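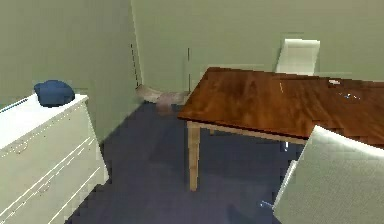 White dresser, table and two chairs against green walls.

Prundeck PD-4 Reamp and Direct Box

The PD-4 is a passive two-way interface for guitar, bass and line-level sources. In one direction it works as a direct box, taking an instrument signal and delivering a balanced, mic-level output. In the other it takes a balanced line output from a recording interface and drops it to the level and impedance a guitar amplifier expects at its input. A slide switch on the rear panel selects the mode.

Both modes use the same transformer, wound for Prundeck by Sitompul. The core is nickel, and the can is grounded to the chassis through a separate lug so that lifting the signal ground does not lift the shield. Earlier units (the PD-2) tied the two together. If you are replacing a PD-2 in a fixed rig, check whether your wiring depends on that before swapping.

Front panel

Instrument input, 1/4 inch, unbalanced. Thru output, 1/4 inch, wired directly in parallel with the input and not affected by the pad. Level control, active in reamp mode only. The level control has 31 detents, so a setting can be written on a session sheet and recalled later. Fully counterclockwise is off.

Rear panel

Balanced output, XLR male, pin 2 hot. Balanced input, XLR female, pin 2 hot. Mode switch, recessed. Ground lift switch, signal ground only. Pad switch, direct mode only, for use with active basses and speaker-level preamp outputs. Do not connect a power amplifier output to any jack on this unit. The pad is not rated for it.

Use in direct mode

Connect the instrument to the input and the thru output to the stage amplifier. Run a standard microphone cable from the XLR male to the stage box or snake. Phantom power is not needed and does no harm if it is left on. Start with the ground lift off. If there is hum with both the amplifier and the console connected, engage the lift. If the hum remains, look at the instrument cable and the amplifier's power outlet before suspecting the box.

Passive pickups see the amplifier and the transformer in parallel. With long cable runs and weak single-coil pickups, some loss of treble is normal. A buffer pedal ahead of the input corrects it.

Use in reamp mode

1. Turn the level control fully down and set the mode switch to REAMP.
2. Connect a line output from the interface to the XLR female. A balanced TRS-to-XLR cable is correct. Unbalanced sources will work at lower level.
3. Connect the thru output to the amplifier or to the first pedal in the chain.
4. Play the recorded dry track at its original level and bring up the control until the amplifier responds as it did to the instrument.
5. If there is a ground loop between the computer and the amplifier, engage the lift.

Fuzz circuits that interact with the guitar's volume knob will not respond the same way to a reamped signal. Place these ahead of the recorder and print them to the track.

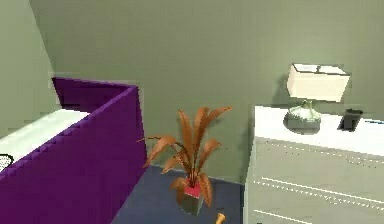
Enclosure and mounting

The case is folded steel with a powder-coat finish in black or gray. The end plates extend past the switches and knob on both faces to protect them in a road case. Rubber feet are fitted and can be removed with a Phillips screwdriver. Up to 5 units fit side by side on the Cunau rack tray, sold separately. The tray takes one rack space and includes the screws.

What is in the box

One PD-4, one set of spare feet, one printed wiring sheet. Cables are not included. The Wanetti right-angle patch cable clears the end plates; some molded right-angle plugs from other makers do not.

Warranty and service

The transformer and enclosure are covered for 5 years, jacks and switches for 2. Units with drilled cases or replaced jacks are repaired at the bench rate. The circuit board is through-hole throughout, and the schematic is on the back of the wiring sheet.

Stock status: black in stock, gray ships in June.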